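Ticket 582: Measurements on profile pages showing wrong units and mixed-up fields

Status: Closed
Site: Jenwood (celebrity and model profiles)
Plugin: Dritetley Profile Cards
Theme: Pekudano
Priority: Normal

Original report

Since the plugin update, the body measurements box on our actor and model profiles is wrong on a lot of pages. Height is the worst. An actor entered as 6 ft 1 in shows as 61 cm on the page and as 2 ft 0 in when the visitor switches to US units. Shoe size is showing up in the waist row on some profiles. Hair and eye color are fine. Birthplace, agency and filmography are fine too.

We have 600 profiles. I have not checked all of them, but every page I opened in the "Fashion models" category has at least one bad number. The "TV actors" category is mixed. Some are good and some are not.

Already tried:
Cleared the site cache and the browser cache.
Turned off the lazy load plugin.
Saved one profile again without changes. The height stayed at 61 cm.
Typed the height again as 185 and saved. That one now shows correctly in both units.

Readers have started to comment on it, so I would like to know if this can be fixed in bulk. I do not want to retype every profile.

Support reply 1

Thanks for the detail. The new version stores height as a plain number in centimeters. The old version stored whatever was typed in the box. When the update runs, it is supposed to convert old entries first. From what you describe, the converter removed the letters and the space from "6 ft 1 in" and kept the digits, which gives 61.

Please send the following:
The plugin version shown on the settings page.
The first lines of the conversion log (Tools, Profile Cards, Logs).
Whether your old entries were all typed the same way.

Please do not run the converter again yet. A second run will treat 61 as a valid height and mark the profile as done.

Customer reply

Entries were not typed the same way. We have had several writers over the years. Most used "6 ft 1 in", some used 6'1", and the older runway profiles were entered in centimeters because they were copied from agency cards. The centimeter ones look right, which explains why "TV actors" is mixed.

Log starts like this:

conversion started
source field: height_text
locale: not set, using default
unit detection: skipped
66 records flagged, see details

I opened the details and the flagged ones are all profiles where height was left blank.

Support reply 2

"Unit detection: skipped" is the cause. The converter reads the unit setting from the theme, and Pekudano moved that setting to a different place in its last release. With no setting found, the plugin skips detection and takes digits only.

The old text is still in your database under height_text. It is not deleted during conversion, so the bulk fix can use it.

Steps:
1. Make a full backup.
2. Go to Profile Cards, Units, and set the default to "US, feet and inches."
3. Install the patched version attached to this reply.
4. Choose "Rebuild from original text." Do not choose "Convert."
5. Test on one category before running the rest.

Shoe size in the waist row is a separate problem. The update changed the order of the measurement rows, and your child theme has its own copy of the template that still calls the rows by position.

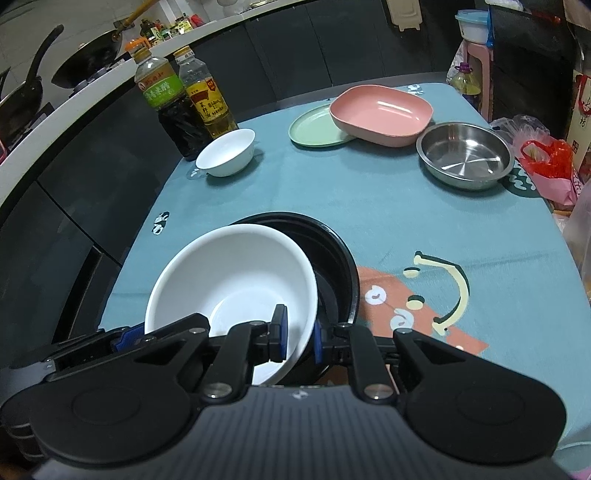
Open the measurements template in the child theme and replace the row numbers with the field names. The names are bust_chest, waist, hips, shoe and dress. If you have made no other changes to that file, you can delete it and the plugin will use its own copy.

Customer reply

Backup done. Ran the rebuild on "Fashion models" first and then on everything else. Heights are correct now on every profile I opened, including the ones typed as 6'1".

The rebuild report listed 16 profiles it could not read. Those had notes in the height box, such as "5 ft 9 in, some sources say 5 ft 10 in." I fixed them by hand and moved the notes to the trivia section.

I deleted the template from the child theme. Waist and shoe size are back in the right rows. The only difference is that the heading is now gray instead of our blue, and I can change that in the stylesheet.

One more question. Search results still show the old height under the page title for a few actors. Is that stored somewhere else?

Support reply 3

Yes. The summary line is saved when the profile is published. Go to Profile Cards, Tools, "Refresh summaries." Search engines will pick up the new text when they next visit the page, and we have no control over how long that takes.

The patch will be part of the regular release on Friday. You can update over the patched version as normal.

Customer reply

Summaries refreshed. You can close this.

Ticket closed by Stanciu Support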